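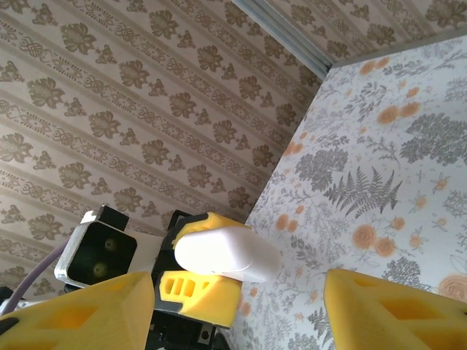 Walls and corners

OK, first item on my spring walk-through, and my favorite, so it goes first. I do this list every April in the rental on Overgaard Street, and I'm typing up my comments this time so Zerrin Tatlı can use them when she takes over the other unit.

[x] Wallpaper seams pressed flat. Run a fingertip down the corner where the two papers meet. The beige stripe on the left and the white one with the ferns and roses on the right were hung years apart, so I check that corner twice. No lifting that I could feel.
[x] No stains or bubbling up near the ceiling.
[ ] Touch-up paste in the closet. Dried solid! Need a new tub.

Smoke and CO alarms

[x] Test button on each alarm. There are 4 in the unit and all of them screamed at me. (Warn the downstairs neighbor first. I forgot again.)
[x] Date on the back under ten years old. The hallway one is getting up there, so I put a sticky note inside the fuse box door with the year it needs to go.
[ ] CO alarm in the bedroom hall. It works, but somebody had pushed a bookcase right in front of it. Moved the bookcase, still want to talk to the tenants.

Kitchen

[x] Fire extinguisher needle in the green, pin in, tag readable.
[x] Stove knobs all click off properly. The back left one is stiff but it gets there.
[x] Anti-tip bracket on the range. Grab the back and give it a gentle tug, don't yank it like I did my first year.
[ ] Under the sink. There's a slow drip from the Brulton shutoff valve, one drop every so often, and the cabinet floor feels a little soft. Put a bowl under it and called the plumber. I'd mark this one urgent even though it looks like nothing.
[x] Outlets by the counter trip and reset.

Bathroom

[x] Fan pulls a square of toilet paper up against the grille and holds it there.
[x] Grab bar solid. I hang my whole weight off it, and I'm not a small woman.
[ ] Caulk along the tub has a gap near the faucet end. Easy job, I just ran out of afternoon.
[x] Water heater set to 120. It had crept up, so I turned it back down and ran the tap again later to be sure.

Windows and doors

[x] Every bedroom window opens all the way without a fight. Mostly. The one facing the alley needed candle wax on the track, and now it's lovely.
[x] Front deadbolt turns from inside without a key.
[ ] Sash lock on the living room window. 2 screws missing. I had spares in the car but they were all too long, of course.

Electrical and heat

[x] Panel labels match the rooms. I fixed "bedroom" to say WHICH bedroom.
[x] No warm outlet covers, no buzzing.
[x] Furnace filter swapped. Size is written on the side of the furnace in marker, so please don't rub it off when you dust.
[ ] One extension cord running under the rug behind the couch. Pulled it out and left a power strip in its place.

Stairs and outside

[x] Handrail tight, top and bottom.
[x] Porch light comes on at dusk.
[ ] Third step from the bottom has a loose tread. I put tape on it, and it needs a proper screw and some glue before anybody carries groceries up in the rain.

Money so far: 40 dollars at the hardware store, and the plumber hasn't given me a price yet. Zerrin, the spare keys are in the blue tin and the blank checklist is in the folder behind it.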